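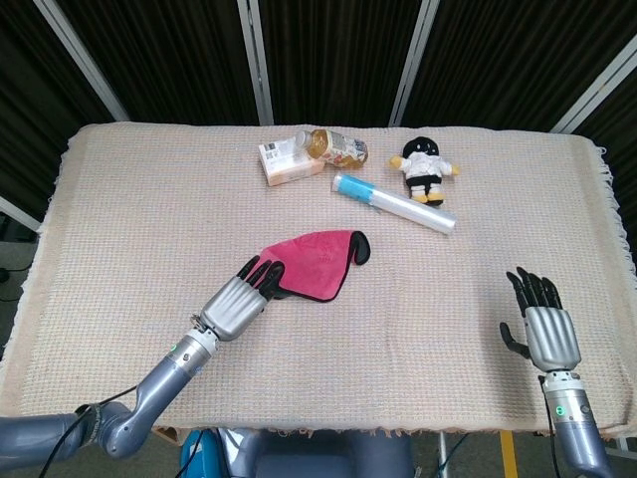 Drirnoscombe Folding Rigid Heddle Loom, 71 cm

Filed under: Looms & Warping > Rigid Heddle > Big Ones

71 shares | 2 comments

Okay, so I held off on stocking this loom for the longest time. I already had three rigid heddle looms in the shop, I was happy with all of them, and the Drirnoscombe is $647, which made me swallow hard when I saw the price sheet. Then Shabnam Jatoi brought hers to our April weaving weekend here in Herville and let me play with it after dinner, and I was still sitting there at one in the morning with somebody else's dish towel half done under my fingers. (Sorry, Shabnam. I did fix the selvedge.)

So now we carry it, and I've been weaving on the shop one pretty much nonstop, and I have opinions!

The width first. You get 71 cm of weaving width, so 28 inches near enough, and that's the number everybody asks me for. It's wide enough for a nice roomy shawl, two dish towels side by side if you like living dangerously, or the panels for a tablecloth. People come in wanting to weave a tablecloth all in one piece on a rigid heddle loom, and I have to break it to them gently that you'll be sewing panels together, or else learning doubleweave. Doubleweave is possible on this one, by the way. It has the second heddle block built in already, and you don't have to buy the kit and drill into your nice new loom like I did with my old one. I still wince when I look at that hole.

Please remember that your cloth won't come off as wide as your warp. Everything draws in while you weave and then it shrinks again in the wash, and with a cotton that hasn't been preshrunk I'd plan on losing a good couple of inches across. Weave a sample. I know, I hate sampling too. I've thrown out enough too-narrow placemats that I do it now.

The folding is what sold me. There's a wooden knob on each side, you loosen them both, and the whole thing closes up like a book with the warp still on it. My first folding loom used to let all its tension go when you did that, and you'd open it back up to a sad saggy hammock. This one has a little catch on the back beam that holds the warp snug, and mine has gone to my sister's house and back in the car with a half-finished scarf on it and I didn't have to rewind a thing. Do slide a piece of cardboard between the layers before you fold it, though, or the shuttle will find its way into your sheds. Ask me how I know.

It's maple, and it comes unfinished. I rubbed mine down with a couple of coats of plain beeswax polish before I put it together and I'd tell you to do the same — it's a lot easier with the pieces flat on newspaper than once there's string all over it. Assembly took me one evening with a pot of tea. The instructions are mostly drawings and they're good drawings, except for step six, where the back beam is shown upside down. The pawl goes on the side with the two little pilot holes. Write that on the page when you open the box and you'll be fine.

What's in the box: the loom, one 10-dent heddle, 2 stick shuttles, a warping peg and clamp, a threading hook, and two table clamps. The heddle is a good middle-of-the-road size for worsted and the lighter cottons. If you're into fine yarn you'll want the 12.5, and we sell that separately, along with the 5 and the 7.5. There's no pickup stick, which I think is a bit cheap of them at this price, so I've been tucking one of our own in with every order until Mirani (they do the importing) talk the maker into it. Khurram Mughal in their office tells me he's asked twice.

Yarn! If this is your first wide loom, it's going to eat more than you think. For a first project I like our Skukley 8/4 cotton. It comes on a cone with 1,000 yards on it, it's strong enough to take a beginner's heavy hand on the ratchet, and the natural color hides every wobble in your beat. One cone will get you a set of towels with some left over for hemming and for the mistakes. Fringe is easy with it too. You can just knot it, or run a line of hemstitching across while everything's still under tension and leave the ends short, and that's how I do all my table stuff because long fringe on a table ends up in the butter.

Stuff I don't love: it's heavy. It isn't something you'll want on your lap for long, and at this width you'd be reaching out to both sides like you were hanging wallpaper anyway. Use the table clamps, or get the floor stand if you've got the room for it (the stand ships in its own box, and it's slow, so order it at the same time). The ratchet is also loud. My husband can hear it from upstairs and he'd like that noted. And the clamps have bare metal feet, so stick some felt on them before you screw them onto a table you're fond of.

Who shouldn't buy it? If you've never woven at all and you just want to see if you like it, please come and rent one of the small looms from me first. It's a lot of money to find out you're a knitter. But if you've been bumping up against the sides of a 15-inch loom and grumbling about it, come and try this one, it's set up by the window with something on it most days and you're welcome to throw a few picks.

Shipping is included in the lower 48. Local folks, just pick it up and I'll walk you through step six in person.

COMMENTS (2)

Pickle_and_Twill
Does the heddle from the older Drirnoscombe fit this one? I've got three of the old ones in the closet and I'd love to not buy them all over again.

Reply from the shop
It does if yours have the square ends! The rounded ones are a hair too long for the new blocks. Bring one in or email me a picture of the end and I'll check it against mine.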